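Fórum > Casa e Cozinha > Louça e utensílios
Tópico: Louça de melamina no dia a dia, vale a pena?

Página 1 de 1

marta_f
Mensagens: 716
Boas a todos. Estou a pensar substituir os pratos de casa. Tenho dois miúdos, o chão da cozinha é de mosaico e já perdi a conta aos pratos de grés que foram à vida. Vi um conjunto da Plundisero, oito pratos rasos e quatro taças, em melamina, e outro da Bandar em grés que custa quase o dobro. O da Plundisero é leve e as cores são bonitas, mas li muita coisa contraditória sobre micro-ondas, riscos e manchas. Quem usa isto todos os dias, e não só na praia ou no terraço, o que me diz ao fim de um ou dois anos?
Máquina de lavar tenho e é usada todas as noites. Não lavo pratos à mão e não vou começar agora.

zeca.almada
Usei melamina numa casa alugada durante três anos. Não parti nenhum. Em contrapartida, ao fim do primeiro ano estavam todos baços no meio, com riscos de faca, e os brancos ficaram amarelados de molho de tomate e caril. Para sopa e massa serve. Para quem corta bifes no prato, não recomendo.

lurdes_pinhal
O mais importante é o micro-ondas. A melamina não vai ao micro-ondas, ponto final. Aquece ela própria e estala, e com comida quente demais a resina pode libertar coisas para a comida. Vem escrito no fundo da maior parte dos pratos. Se lá em casa há o hábito de aquecer o jantar no prato, esqueça, porque alguém se vai enganar.

marta_f
Obrigada aos dois. O micro-ondas preocupa-me, porque o meu marido aquece tudo no prato. Podia guardar quatro pratos de grés só para isso, mas já sei como acaba.

Tiago_Reis
Também não exageremos. Comida servida quente num prato de melamina que respeite as normas não tem problema nenhum, o que se deve evitar é aquecer no prato e deixar lá coisas ácidas muito tempo. Uso há seis anos com crianças. Comprei os da Tosh, que são mais grossos do que os de supermercado, e continuam apresentáveis. Riscam, sim, mas com os talheres normais da casa não é nenhum drama. O amarelado que o zeca refere costuma vir de ficarem sujos de um dia para o outro.

zeca.almada
Os meus eram passados por água a seguir à refeição e amarelaram na mesma. Pode ser da marca. Eram dos baratos, sem nome nenhum no fundo.

Tiago_Reis
Então deve ser da marca. Nos baratos a camada de cima é muito fina e assim que se risca a cor entra.

Quanto a cores, o meu conselho é fugir do branco e do preto. No branco vêem-se as manchas, no preto vêem-se os riscos e o calcário da máquina. Os tons intermédios, salmão, verde-seco, azul acinzentado, disfarçam as duas coisas. Também prefiro os pratos com o rebordo levantado, porque os completamente planos deixam fugir o molho e os miúdos empurram as ervilhas para a mesa. Fica uma foto de um prato redondo e pouco fundo nesse género de cor, numa mesa branca.
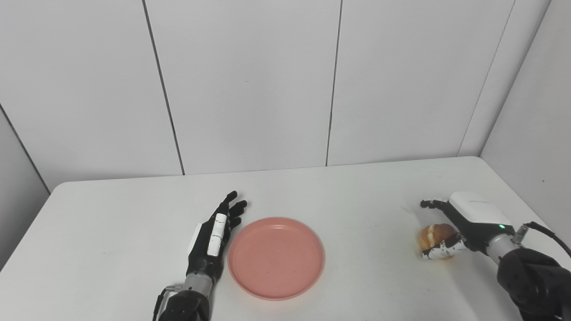 Discordo dos tons rosados, escreve Anum Orakzai. Tive um serviço coral e o problema não foram as manchas, foi a cor a desmaiar na máquina. Os pratos que ficavam em baixo, mais perto da resistência, perderam a cor primeiro, e ao fim de dois verões tinha dois serviços diferentes no armário. Se for para a máquina todas as noites, escolha um cinzento claro ou bege. E ponha-os no cesto de cima.

Tiago_Reis
No cesto de cima não cabem pratos rasos na maior parte das máquinas. Programa a 50 graus e sem secagem extra, e resolve-se.

lurdes_pinhal
Na minha cabem, se baixar o cesto. Mas depois não cabem os tachos em baixo.

fpsantana
Uma pergunta de quem está de fora: porque não vidro temperado? Tenho o mesmo serviço desde 2000, vai ao micro-ondas, vai à máquina, não mancha e não risca. É feio? Um bocado. Mas em vinte anos parti dois pratos.

zeca.almada
Quando parte é que são elas. Desfaz-se em mil bocados e encontram-se vidrinhos debaixo do frigorífico meses depois. Com crianças descalças não queria.

fpsantana
Dois em vinte anos, zeca. Varre-se e aspira-se.

marta_f
O vidro temperado não me tinha ocorrido. A minha sogra tem e realmente aquilo dura. O que me custa é o aspeto e o barulho dos talheres.

Alguém conhece os da Mindura? Vi-os numa loja cá perto, diziam fibra de bambu na caixa e que eram mais ecológicos do que a melamina.

lurdes_pinhal
Cuidado com os de bambu. Muitos desses pratos são pó de bambu misturado com resina de melamina, e a mistura aguenta pior o calor do que a melamina simples. Não conheço essa marca em particular, mas leia o fundo do prato e a caixa. Se não disser claramente de que é feito, eu deixava na loja.

Tiago_Reis
Nisso concordo com a Lurdes. Entre bambu com resina e melamina normal, melamina normal.

marta_f
Ponto da situação: fui ver os da Plundisero ao vivo. São mais leves do que eu pensava e o fundo diz para não usar no micro-ondas, em letras tão pequenas que precisei dos óculos. Vou comprar só quatro pratos de melamina, para os miúdos, em bege. Para os adultos fico com o grés que sobrou e, quando acabar, compro vidro temperado. O marido já foi avisado. Em julho venho cá dizer se ainda estão direitos.

Anum Orakzai
Boa escolha, o bege. Tire os autocolantes com azeite, com o esfregão ficam logo riscados.

fpsantana
Compre já o vidro e poupa-se a uma segunda viagem.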